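Sewing & Soft Toys > Patterns and Fabric > Washing minky without wrecking it?

fernhollow_deb
Posted August 19, 2020

Okay, hive mind, I need you. I've been sewing plush vegetables for my niece's play kitchen (she's four and runs a very strict restaurant) and my sister just informed me that everything has to be machine washable. Everything! I have been using the short minky from Jidora because the colors are so good, and I've never once put it in a washer. I always figured I'd spot clean and hope for the best.

So before I go any further, do you prewash? Does it shrink? And what happens to the stuffing when it goes through a whole cycle? I use the cheap polyester kind out of the big bag. I have a beet, two carrots and a half-finished eggplant riding on this.

buttonjar
Reply

Polyester minky doesn't shrink enough to worry about. I never prewash it. The cotton you're pairing it with is what'll get you. If your beet leaves are quilting cotton and the beet is minky, wash the cotton first or the leaves will pucker up where they join.

Cold water, gentle cycle, inside a pillowcase with a knot in it. I've done dozens this way.

TadhgNB
Reply

Going to disagree with buttonjar a little. I prewash all of it, minky included, and the reason is dye. I made a dark red strawberry for a craft fair in May and the first time it got washed, the cream part turned a very sad pink. It was a Rultden fabric and I'd used their lighter shades for years with no trouble at all, so I didn't think twice. Now anything red, purple or navy gets a rinse by itself with an old white washcloth, and if the washcloth comes out clean I go ahead.

It takes one extra evening. I'd rather lose the evening.

buttonjar
Reply

Was the cream part polyester too? Polyester really shouldn't pick up dye like that in cold water.

TadhgNB
Reply

It was a cotton blend. And okay, fine, it was warm water. I didn't do the washing!

buttonjar
Reply

I rest my case :)

fernhollow_deb
Reply

Ha! Okay, so cold water either way. I don't trust my sister's washer setting (she washes jeans and bath towels together on hot) so I may be on TadhgNB's side for the beet. The carrots I'll risk.

What about the stuffing though? That's the part that's keeping me up.

quiltymcquiltface
Reply

Stuffing clumps when there isn't enough of it. I know that sounds backwards. A loosely filled toy has room for the fiber to roll around and mat up, and then you get a hard lump at one end and an empty sock at the other. Pull it apart into small tufts, push it to the edges first and then fill the middle. My rule is when I think I'm finished I go back in with two more handfuls.

Also, if you've got a shape with lobes or bulges, like a pumpkin or a bell pepper, stuff each bulge separately before you do the core. Otherwise the seams pull in and the outsides stay flat. 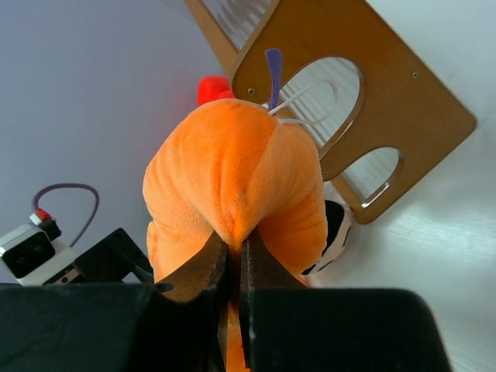 Stuffing: firm or squishy?

deirdre_macg
Reply (split from the washing question because I have opinions)

Hi all, Deirdre Mac Giolla, long-time reader, I mostly hang out in the bag-making section. I can't let the two-more-handfuls rule go by without saying something. Kids like squishy! I've made soft food for three nephews and the ones that got packed tight like a baseball ended up thrown like a baseball. The soft ones get slept on. A vegetable you can grab and smoosh and have all the folds run together in your fist is just nicer to hold, and that short pile fabric shows it off so well, with the light side and the dark side every time the nap moves.

I do agree about tufting the fiber. I'd stop well before it gets hard, that's all.

quiltymcquiltface
Reply

And how do yours look after a year?

deirdre_macg
Reply

Lumpy and loved!

quiltymcquiltface
Reply

See, I sell mine, so lumpy and loved gets me an email from a customer. Different goals. I'll give you that a gift can be softer.

Corrigan_Crafts
Reply

There's a middle road. I switched to Metulero fill last winter, the siliconized one, and it's slippery enough that it springs back after washing even when the toy isn't packed full. Costs more, and it's a pain to work with because it crawls back out of the opening while you're trying to sew it shut. I hold the gap closed with clips and do a ladder stitch in doubled thread, and I still find fluff in my coffee.

Drying matters more than washing, by the way. Low heat or no heat. High heat will ruin the nap on minky and there's no bringing it back, it goes kind of crunchy. Ask me about the bunny. (Don't ask me about the bunny.)

fernhollow_deb
Reply

I'm asking about the bunny.

Corrigan_Crafts
Reply

Cotton setting, full cycle, next to a pair of sneakers. It had the texture of a doormat. My daughter named it Scratchy and kept it, so I get to see it every single day.

TadhgNB
Reply

Poor Scratchy.

Deb, one more thing on stems and leaves. Felt tops are the first to go in the wash. Craft felt pills up and gets thin, and if it's only glued on, forget it. Catch the bottom edge in the seam when you close up the top, and go over it twice by machine if you can get in there. I use two layers of the same fabric turned right side out now, or a scrap of ribbon folded over if I'm being lazy.

buttonjar
Reply

Agree with TadhgNB on this one, mark your calendars. Bury the bottom of the stem deep too. I leave a good half inch of seam allowance there even when the pattern says a quarter.

sewsew_marnie
Reply

Can I jump in with a dumb question? My minky slides all over the place when I sew curved panels. I pin like crazy and I still end up with one piece longer than the other at the bottom. I've ripped out the same tomato three times and I'm ready to feed it to the dog.

quiltymcquiltface
Reply

Not dumb, it does that to everyone. Check that the nap runs the same way on every panel first. Then clips instead of pins, put in close together, walking foot if you own one, and a longer stitch than you'd use on cotton. I also hand baste the curves. I know, I know. It's faster than ripping it out three times.

deirdre_macg
Reply

Seconding the basting! And sew from the top down on every panel, so that if there's any extra it all ends up at the bottom where you can trim it.

sewsew_marnie
Reply

The nap thing!! I had two panels upside down. I just went and looked. I'm going to go lie down and then recut my tomato.

fernhollow_deb
Reply

Update for anybody following along. Rinsed the beet fabric with a white washcloth and there was the faintest bit of pink on it, so I rinsed again and the second one came out clean. Tadhg wins that round. I stuffed one carrot firm and one squishy and I'm sending both through my own washer tonight in a knotted pillowcase before my sister's machine gets anywhere near them. The eggplant is waiting on more purple, I cut the cap out wrong.

Will report back on the carrots tomorrow!

deirdre_macg
Reply

Team squishy carrot.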